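saketti-teardown

README, work in progress. Last real edit in August, small fixes after that. Ask Anum Rind about data, Carys Hopkin about the policy code.

What this is

Wrist camera + joint data for desktop PC disassembly, and the result we got with it. Main question: does a policy that looks for the release point first, then grips, beat one that goes straight from pixels to motion? Short answer - yes on latches, no on connectors. Long answer further down.

Everything was recorded on one arm at the Nirnthorpe bench. Second bench (Tirnatcombe) was used for evaluation only, so no training data from there. Don't mix them if you want numbers you can compare with ours.

What's in it

600 teleoperated episodes
260 autonomous rollouts, good and bad, all kept
39 computer cases, used office machines
8 task types

Task types, as spelled in the task field:

open_panel
release_drive
pull_drive
unplug_power
unplug_data
pull_memory
release_psu
lift_fan

The names are fixed. unplug_data covers both flat and round cables, we wanted to split them and ran out of time.

Layout

episodes/ one folder per episode
episodes/*/wrist video plus timestamps
episodes/*/joints.csv arm and gripper positions, motor current
episodes/*/events.json contact, slip, release, abort
rollouts/ same layout, plus policy_log.txt
cases/ one text file per case, maker and rough condition
splits/ train, val, heldout_case

Use heldout_case. The random split looks great and means very little, same case ends up on both sides.

Getting started

Unpack, then run check.py from the top folder. It compares file sizes and complains loudly. If it complains only about missing policy_log.txt in episodes/ ignore it, known bug.

Then load.py with the task name. Default gives you wrist video and joints lined up to the video clock. Pass --raw if you want the joint stream untouched. Current is in raw motor units, not amps. Conversion is in hashmi/units.py.

Method, short version

We call it Hashmi, after nothing in particular. Two stages.

Stage one takes a wrist image and the task name and puts out a heat map - where should the fingertip make contact. Trained on the last images before contact in each teleop episode, contact point projected back by hand-eye calibration. No hand labels at all.

Stage two takes a crop around the peak, plus joints and current, and puts out short motion chunks. It re-asks stage one until contact, then the peak is frozen. Freezing matters. Without it the peak jumps to the next tab as soon as the fingers cover the first one, and the arm wanders.

Baseline is the same network size, full image, no heat map, same episodes. We tuned it for as long as we tuned ours. Carys has the config for both in configs/ and they differ only where they have to.

Results on held-out cases

release_drive and release_psu: clear win for two stage, on both benches. Most of the baseline failures are near misses, fingertip lands beside the tab and pushes plastic.
pull_drive: small win, could be noise.
open_panel: same for both.
unplug_power, unplug_data: baseline is better. Cables move after first touch, frozen peak is wrong from then on. We tried unfreezing for cables only, helped a bit, not in this release.
pull_memory, lift_fan: too few held-out tries to say.

Full tables in results/, one file per task and bench. Please quote the files and not this page, the page gets edited.

Occlusion

Stage one has to find the release point while our own hardware blocks much of the view, and masking the gripper out of the image made things worse, not better as we expected. Best guess is that the net uses fingertip direction as a cue. In the view below the linkages and housing take up the lower two-thirds of the image, and what's left for the net is the gray drive cage, the blue release tab by the fingertip, and a busy bit of Dell power supply label in the corner. Small light blue clip lower down too, and color alone won't tell you which blue part matters. So no masking in the released weights. The mask files are still in tools/ if you want to try, drawn for the black finger set only.

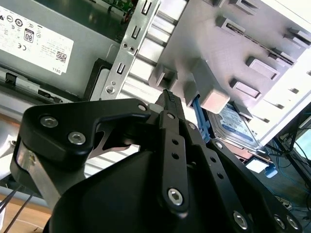

Known problems

- Some early episodes have the video running slightly ahead of joints. Listed in known_offset.txt, load.py corrects them unless you pass --raw
- slip events are over-reported, the current threshold was set too low. Fix it with --slip-thresh
- lighting is mostly the same all through Nirnthorpe. Tirnatcombe is darker in the late afternoon and stage one notices
- abort means the operator let go of the control, for any reason at all. Not always a failure
- two cases share a text file in cases/, will seperate them next time

Not covered

Laptops, screws, anything glued. No force sensor, only motor current, so dont read real contact forces out of this.

Changing things

If you retrain stage one with your own fingers, redo the hand-eye calibration first - tools/calib.py, takes a coffee. Old calibration with new fingers gives heat maps that look fine and are shifted to one side. Cost Anum most of a week.

Bug reports go to the tracker. Put the episode folder name in the title, and attach policy_log.txt if it's a rollout.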